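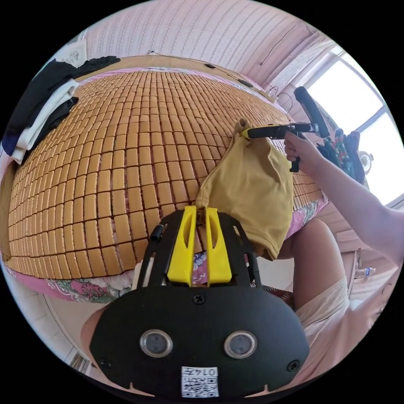
Brernora Parish Archive: progress report to the Costache Fund, 24 Dec 2025

You asked for two pages. You are getting less than one, which I hope counts as efficiency.

We have now catalogued 2837 of the Jeser family letters, leaving 408 to go. The remaining ones are the difficult ones, as we knew they would be when we put them at the bottom of the pile. Most are from an uncle at Erkarier who wrote across the page, then down it, and saw no need for dates.

Scanning is ahead of plan. Transcription is behind it. Živko Yordanov has typed up 239 letters and reports that the family argued about one drainage ditch for six years — we have given it its own subject heading.

Spending is within budget except for boxes. The acid-free ones went up in price after our application, and the cheaper sort arrived without lids. The supplier considers lids a separate product. We are still writing to each other about this, and may need cataloguing ourselves.

The reading room will open in May, provided the new heating has been signed off. We would like to move what is left of the travel money to transcription, and need your agreement in writing.

Krum Yordanov
Project lead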